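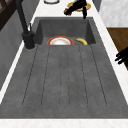
Software Engineer, Manipulation Planning

Location: Pladgate, with up to two days a week from home
Contract: 18 months, full time, extension possible
Reference: 609
Posted: 2018-06-15

About the post

Drandelport writes control and planning software for robots that work in kitchens. We are a team of 14, split between perception, planning and tooling. The planning group needs another engineer to take over grasp selection and motion planning around sinks, where the arm has to reach over a rim and down between steep walls.

Almost all of the work is done in simulation first. Our simulator, Helix, renders the kitchen and runs the same control code as the hardware. Baptiste is the planner that sits on top of it. You would be working mainly in Baptiste, and you should expect to spend a fair amount of time in Helix fixing whatever gets in your way. 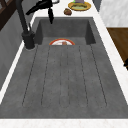 Helix sink view, plate in the basin.

What you will do

Maintain the grasp planner and cut the number of plans rejected for contact with the basin walls.
Add collision margins for taps and other tall fittings. At present these are set by hand for each kitchen.
Work with the perception group on objects that are partly hidden by the edge of the draining board. The pose estimates for plates are poor in these cases and the planner trusts them too much.
Write regression tests. The nightly run has 97 sink tasks and takes too long.
Review other people's code and have yours reviewed.
Keep the task descriptions up to date when the objects or layouts change.

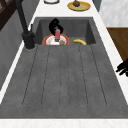 Gripper holding a red object over the plate, rendered in Helix.

What we are looking for

Good working C++ and Python. You will use both most days.
Experience with motion planning, either sampling-based or optimisation-based, on a real or simulated arm.
A sound grasp of rigid body transforms and contact.
The patience to trace a failed plan back through logs to the step that caused it.
Clear written English. Design notes are read by people outside the group.

It would help if you have worked with multi-fingered hands, or if you have looked after a physics simulator that other people depended on. A degree is not required. We have hired from games and from machine tools before and would do so again.

Pay and conditions

Salary depends on experience and will be discussed at the first interview. There is a pension, 28 days' leave plus bank holidays, and a budget for one conference a year. The office is on the first floor with a lift. We can't sponsor visas for this post.

How to apply

Send a CV and a covering letter of no more than two pages to Myrtle Blackwood, planning group lead, quoting the reference above. Please include a link to some code you have written, or a short account of a piece of work you can't share. First interviews are by telephone. Second interviews are held in Pladgate and include a paired debugging session on a recorded Baptiste failure, with no whiteboard test. We would like the new engineer to start in August, but can wait for someone with a longer notice period.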